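Notebook - folding cell, Aneck bench
4/7/26
HF

Left arm stopped twice this morning with a wrist comms fault, both times with the forearm well extended. Reseated the connector at the wrist and it came back, then dropped out again after 30 cycles. Swapped in the spare Cumar cable. No faults in the 257 cycles since.

Old cable has a flat spot near the strain relief. I think the loop was too short and it was pulling at full reach. New one has a bigger loop, swung out to the left past the elbow, tied once at the forearm. It looks untidy but it doesn't tug. Please don't shorten it.

Right arm cable left as it was. Checked it by hand through the whole range, no tight spots.

Other jobs:
- Gripper screws on both arms checked, one on the left had backed out a quarter turn. Threadlocked.
- Re-zeroed both wrists. Left shoulder offset was out by a hair, saved the new value and kept the old file in the Maldonado folder.
- Wiped down the jaws. Lint builds up quickly with the T-shirts, so do this at the start of every shift.
- Cycle counter on the left gripper reads 476 since the last pad change. Braltia pads are meant to go to 1,000, but last October's set was glazed well before that. Have a look at them next time the arm is parked.

Ran the mixed clothes again after lunch at half speed. Orange shirt under the left arm, finished pile at the back left corner, right arm holding clear over the table. Green lights on both wrists.

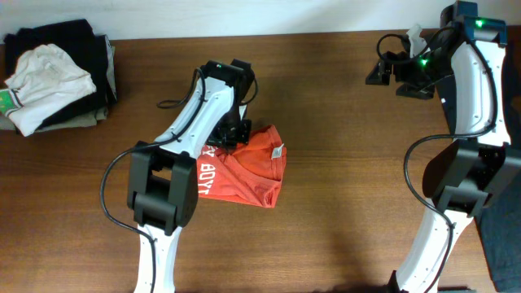
Still to do: order two more cables, and put the speed back up to normal once the left arm has done a full day without a fault. If it drops out again, check the wrist board before swapping anything else - the spare is in the second drawer. Henrik Fuchs has the key.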